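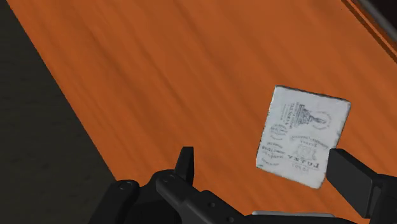 Planning gallery: card and label handling cell

Home | Projects | Equipment Planning | Gallery | Suppliers | Contact

The budget for the Kirui card handling cell was fixed in January, before any hardware had been ordered, and most of the line items were settled in simulation. Thin flat stock is the hardest item on the parts list, and it set the gripper specification. With the card lying flat on the tabletop and the two black fingers open around it, the question for purchasing is how much fingertip has to get under or against an edge that has almost no height. The worn, pale card is a fair stand-in for the older stock in the archive trays, where rounded corners and rough edges are normal and a clean square edge can't be assumed.

Notes for the budget sheet follow.

Gripper. Two-finger parallel, electric. Wedeck and Dellgate both quoted. The Dellgate unit has the longer stroke; the Wedeck unit has the lower spares price and a lead time of 9 weeks. Stroke matters little for this job. Fingertip replacement matters a good deal, so the Wedeck quote is carried forward.

Fingers. Budget for two sets per gripper: the stock set, plus a set with a thinner tip for cards and labels. The right finger in the simulated view already overlaps a corner of the card, so a tip with a smaller footprint is on the list for the second set.

Vacuum option. Held as a separate line. A cup will lift a smooth card without trouble, but mottled or frayed stock leaks. Do not merge this line with the gripper line; the approval limits are different.

Work surface. The model uses a wood grain top. The purchased bench will be matte gray laminate from Nondex, 300 dollars per section, four sections. Rerun the vision tests with the new surface color before the camera order is released. Off-white on saturated orange-brown is an easy contrast and will flatter the results.

Orientation. Cards may arrive with the print upside down to the robot. No flipping station is budgeted. Rotation is handled at the wrist, and the reader software license must cover inverted text.

Test plan. 408 simulated picks per finger set, then 214 on the bench with scrap stock. Purchase of the second cell depends on the bench result only.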